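The Case for the Shared Table

Hitincombe Public Library will reopen its ground floor in April, and the architects have asked the town to settle a question that sounds too small for a public meeting. Should the main reading room be furnished with long shared tables, as it has been for most of its life, or with individual study booths? The plan prepared by Midura allows for either. The booths would seat 36 readers. The tables would seat more, at a lower cost, and they are the choice this writer wishes to defend.

The argument for booths deserves a fair hearing. Ching-wen Mok, who led the survey of readers on behalf of the library board, received 660 replies, and 400 of them named noise or distraction as the main complaint about the present room. A person preparing for a licensing test or filling out a benefits form has good reason to want walls on three sides. It would be wrong to treat that wish as selfish. Many of these readers share a bedroom at home, or have no desk at all.

A complaint about noise, however, is a complaint about how a room is run. The present reading room opens directly onto the returns desk, and its floor has been bare since the carpet was taken up. Both faults can be mended without dividing the room into cells. The Midura plan already moves the desk to the Vadell Street entrance and puts a door between it and the readers.

There is also the matter of what a table allows. Two students can spread out one map. A grandfather can sit beside a child who is learning to read. Someone who has come in with a box of family papers can lay them in order and see what is missing. A booth permits one person to do one kind of work, and that kind usually involves a laptop. A plain surface makes no such demand.

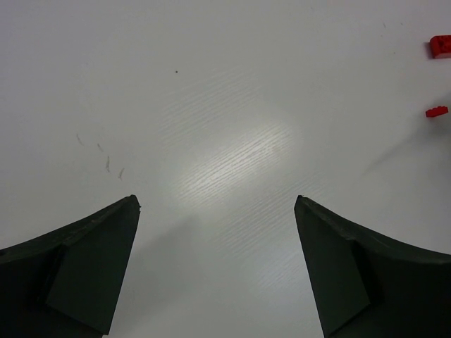
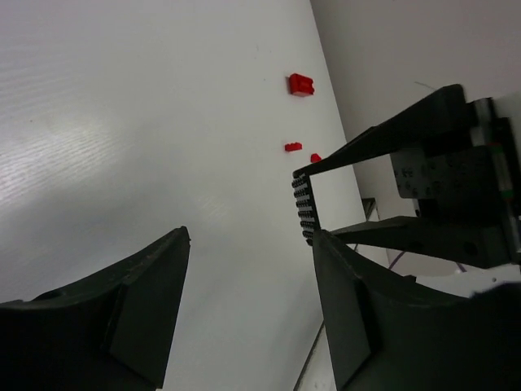 Cost should be mentioned, although it should not decide the question. Each booth is priced at $1,625 before wiring. Yao-tsung Pan, in his written comments to the board, noted that the booths cannot be moved once they are fixed to the floor, and that the room would therefore be lost for evening lectures, tax help and the winter concerts. Those events now bring in residents who do not otherwise use the library. They vote on its budget all the same.

Supporters of the booths often point to the Ho Reading Room at the college, where every seat is enclosed and every seat is taken. The comparison is a weak one. The college serves students who have a dining hall, a gymnasium and a lawn on which to meet one another. Hitincombe has the library and, in good weather, the benches outside the post office. A public room in a town of this size has to do several jobs.

A modest compromise is available. The former periodicals alcove could hold a few enclosed seats, bookable by the hour, for readers who need real quiet - test takers above all. The main room would keep its long tables, with better lamps and a new floor. Staff would be asked to enforce the rules on telephone calls, which are already posted and seldom applied.

The board will accept written comments until November 30, 2020. Residents who use the reading room, and those who stopped using it because of the noise, are urged to write before then. Letters may be left at the front desk or mailed to the board in care of the library.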